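Maison des étudiants Grollholm
Séance du 4 avril 2021
Procès-verbal

Objet : composition et distribution des coffrets de bienvenue

La séance est ouverte à 10 h, dans la salle de réunion du rez-de-chaussée. Sont représentés la direction, le service de l'hébergement, l'intendance et les délégués des étages. La résidence Grodlow, excusée, a transmis ses observations par écrit. Le secrétariat est assuré par l'intendance.

Ordre du jour
1. Approbation du procès-verbal de la séance de décembre
2. Contenu des coffrets
3. Étiquetage et information des résidents
4. Disposition des articles dans la boîte
5. Commandes et calendrier de distribution

1. Approbation du procès-verbal de la séance de décembre

Le procès-verbal est approuvé sans modification. Le service de l'hébergement rappelle que la question du stockage des boîtes vides, soulevée à cette occasion, a été réglée par la mise à disposition d'un placard au premier étage.

2. Contenu des coffrets

L'intendance présente les articles à l'essai. Elle propose de réunir dans chaque coffret des barres chocolatées, des bonbons gélifiés, des Mentos et un sachet de plus grand format. Les articles sont laissés dans leur emballage d'origine et aucun produit n'est vendu séparément aux résidents.
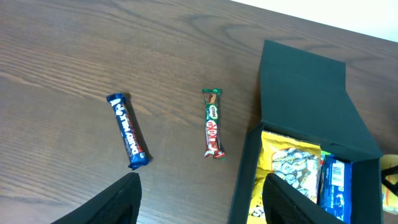 Barres Dairy Milk et KitKat Milo, à côté du coffret ouvert.

Les délégués des étages se déclarent favorables au maintien de deux barres différentes par coffret. L'un d'eux souhaite que le chocolat soit remplacé par des fruits secs pendant les mois chauds. La direction prend note de la demande, qui sera examinée avec la liste d'été. La résidence Grodlow fait savoir par écrit qu'elle adoptera la même composition, sous réserve du prix définitif.

Il est décidé de ne pas joindre de boisson, le poids du coffret ayant donné lieu à des réclamations lors de la distribution précédente.

Vote : proposition adoptée à l'unanimité des présents.

3. Étiquetage et information des résidents

La direction rappelle que plusieurs résidents suivent un régime particulier, pour des motifs médicaux ou religieux, et que la résidence ne peut se substituer à eux dans l'appréciation des ingrédients.

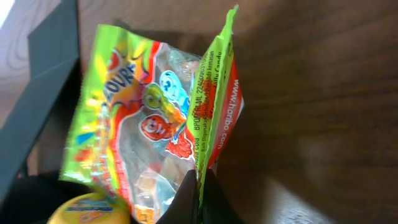 L'information des résidents doit être complète avant la remise des coffrets, et la fiche jointe l'an passé a été jugée insuffisante par les délégués. Une partie des articles porte en effet des mentions que tous ne sont pas en mesure de lire. Sur le sachet Haribo, la bande vert clair comporte un numéro commençant par « BPOM RI ML » et l'indication « Baik Digunakan Sebelum: Lihat pada kemasan », soit, en français, « À consommer de préférence avant : voir l'emballage ». L'intendance est chargée de traduire les mentions utiles de chaque article et de relever les dates sur les emballages eux-mêmes. La fiche sera rédigée en français et en anglais. Elle tiendra sur une seule page et sera glissée sous le couvercle.

Un délégué demande que la présence éventuelle de gélatine soit signalée en tête de fiche. Cette demande est acceptée. Les résidents qui ne souhaitent pas recevoir l'un des articles pourront le signaler à l'accueil, au plus tard 5 jours avant la distribution.

4. Disposition des articles dans la boîte

L'intendance expose le rangement retenu. Le grand sachet est posé du côté gauche, les Mentos à côté de lui, et les barres sont placées dans le sens de la longueur, à droite. Les petits articles occupent l'espace restant. Le service de l'hébergement fait observer que le grand sachet dépasse légèrement du bord arrière et demande que la fermeture soit vérifiée sur chaque coffret. 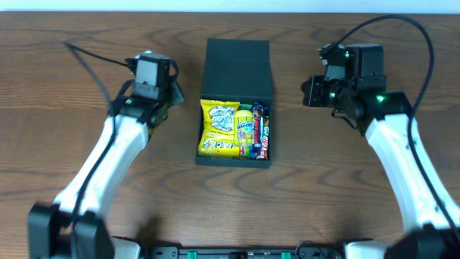
Coffret garni, couvercle ouvert.

Après discussion, le modèle de boîte à couvercle rabattable est conservé. Il n'est pas ajouté de papier de calage. La proposition d'imprimer le nom de la résidence sur le couvercle est écartée pour cette année en raison de son coût ; une étiquette autocollante sera apposée à l'intérieur.

5. Commandes et calendrier de distribution

Deux devis ont été reçus pour les boîtes, l'un de la maison Belhaj, l'autre de la société Platari. Le devis Belhaj est retenu, le délai de livraison annoncé par Platari étant incompatible avec l'arrivée des nouveaux résidents. La commande porte sur 30 boîtes, dont 18 pour Grollholm. Le solde est destiné à la résidence Grodlow, qui remboursera sa part sur présentation de la facture.

Le garnissage se fera dans la salle de réunion, sur la grande table, par les délégués des étages et un agent de l'intendance. Les coffrets seront remis en main propre à l'accueil contre signature. Ceux qui n'auront pas été retirés dans le mois seront déposés dans la cuisine commune.

Questions diverses

Les délégués signalent que la clé du placard du premier étage n'a pas de double. Le service de l'hébergement en fera établir un.

L'ordre du jour étant épuisé, la séance est levée à 11 h 30. La date de la prochaine réunion sera communiquée par voie d'affichage.

Pour le secrétariat de séance,
L'intendance de la Maison des étudiants Grollholm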